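The Kiment went missing some time after tea, and Hanan said it was my fault before I'd even got my coat off.

"You had it last."

"I had it Tuesday's list. Not today's."

Which made no sense but it was ten past six and I'd driven in from Melton with the heater broken. Night shift at a country hospital, April, frost already. Two hundred kilometres from the next CT scanner that works. You want your gadgets where you left them.

The Kiment, for anyone who's been spared, is a pulse oximeter with ideas. Clips on the finger, talks to the ward computer, draws you a little graph, sulks. Osvaldo Caputo from purchasing bought two. The other one never left its charger because the charger wouldn't let go of it.

"Check the linen," Hanan said. "Rami found a phone in the linen once."

"Whose?"

"His."

## Half past six 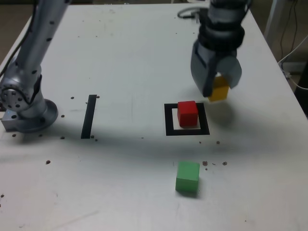

## Bed nine

Eifion Cadwaladr, bed nine, retired shearer, chest like a bag of gravel. Lips a bit dusky. Sitting bolt upright in a footy beanie with his hands folded, being no trouble to anyone.

I didn't like the look of him.

"How are you breathing, Mr Cadwaladr?"

"In and out, love."

"Any worse than this arvo?"

He thought about it. Took him three breaths to say, "Might be."

The monitor over his bed said ninety-six per cent. Lovely number. Steady as a church. Heart rate seventy-two, also lovely, and I stood there with my fingers on his wrist and his pulse was galloping along under them like something had left the gate open.

I counted again. A full minute by the wall clock. Hundred and eighteen.

Screen — seventy-two.

"Hanan," I said. Not loud. You learn not to do loud.

She came round the curtain with a kidney dish in one hand and her glasses on her head. Looked at him, looked at the screen, looked at him again. She's been nursing since before I was born and she has this way of going very still.

"That's not him," she said.

"No."

"So who is it?"

Because that was the thing. The screen wasn't broken. The screen was showing a real person, somewhere in the building, with a beautiful set of lungs. The Kiment was on somebody's finger and it thought that somebody was Eifion Cadwaladr.

"Get the old one," I said. "The Ciline. Bottom drawer."

The Ciline is grey and the size of a brick and held together with strapping tape. Takes four AA batteries. Talks to nobody. I clipped it on his finger and we waited while it made up its mind, the little red bar jumping, and Mr Cadwaladr watched us both over the top of his folded hands as if we were the ones who needed looking after.

Eighty-four.

Oxygen on. Head of the bed up. Hanan already had the phone against her shoulder, ringing Dr Majali, who was at home with his dinner in front of him and could be heard chewing.
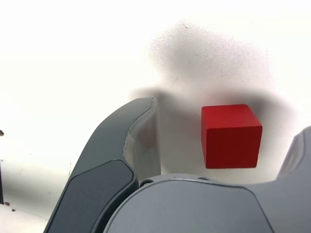
Khalil Majali wanted to know how long the numbers had been wrong, and whether anybody had laid a hand on the patient in that time, an actual hand, and he wanted to know it before he found his car keys.

"Since four," Hanan told him. "Maybe. The chart fills itself in."

There was a silence on the line. Then the chewing stopped.

"I'm coming," he said.

He came in his slippers. Listened to the chest front and back with his eyes shut, tapped along the ribs the old way, two fingers, like a man looking for a stud in a plaster wall. Dull on the left, right up to the shoulder blade.

"Fluid," he said. "Plenty. Mr Cadwaladr, I'm going to put a needle in your back, and you're going to feel a good deal better, and then you can tell me what you think of me."

"Righto," said Mr Cadwaladr.

I held his hands while it was done. Big hands, lanolin-soft still, after all these years. He told me about a shed out past Hay where they did a hundred and eighty-one in a day between breakfast and smoko, which can't be right, but he was short of breath and I wasn't going to argue. The bottle filled up the colour of weak tea. Somewhere in the middle of it the Ciline said eighty-eight. Then ninety. Then ninety-one, and Hanan breathed out through her nose.

The screen over the bed still said ninety-six. Heart rate had gone to one-forty.

We all saw it at the same time.

"Oh, that's not good," said Dr Majali. "Is that person alright?"

## The other one

You'd think it would be easy, finding a man with a lump of plastic on his finger. Ward's not that big. I did the bays. Hanan did the toilets. Dr Majali did the corridor in his slippers, calling out hello in a voice meant for a lost dog.

One-forty-four, when I went back past the screen. One-fifty.

I was thinking collapse. I was thinking somebody's grandson on the floor of the plant room. Down the back stairs, past X-ray, past the kitchen with its lights off, and my own heart going like the clappers by then, and I pushed open the door to the physio gym —

Rami Qudah was on the exercise bike.

Scrubs, one thong, one bare foot. Sweat dripping off his chin. Headphones in. On his left hand, blinking away, the Kiment.

He got a hell of a fright.

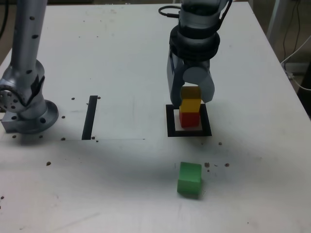 *Photo: supplied*

"I was only testing it," he said, when he'd got his breath. "Osvaldo said give it a proper go. I signed it out."

"Signed it out where?"

"In the Polari."

The Polari is the booking system. Nobody reads the Polari.

"You didn't unpair it," I said. "It still thought it was on bed nine. You've been bed nine since four o'clock."

He looked at the thing on his finger. He's twenty-three, Rami, and he's a good orderly, he's kind to the old ones, and I watched him go right through it on his own without my help. The colour went out of him from the forehead down.

"Is he —"

"He's okay. He's got tubes. He's asking about tea."

Rami sat down on the floor mat. After a bit I sat down too. The bike wheel was still going round behind us, ticking.

"What was I?" he said. "When you looked."

"Ninety-six."

He nodded. Pulled the clip off and held it out to me in his palm, and I put it in my pocket, where it went on flashing through the cloth the whole way back up the stiars.

Mr Cadwaladr had his toast by then. Hanan had taken the battery cover off the Ciline and was putting fresh tape round it, and Dr Majali was at the desk, filling in the chart by hand, asking did anyone have a pen that worked.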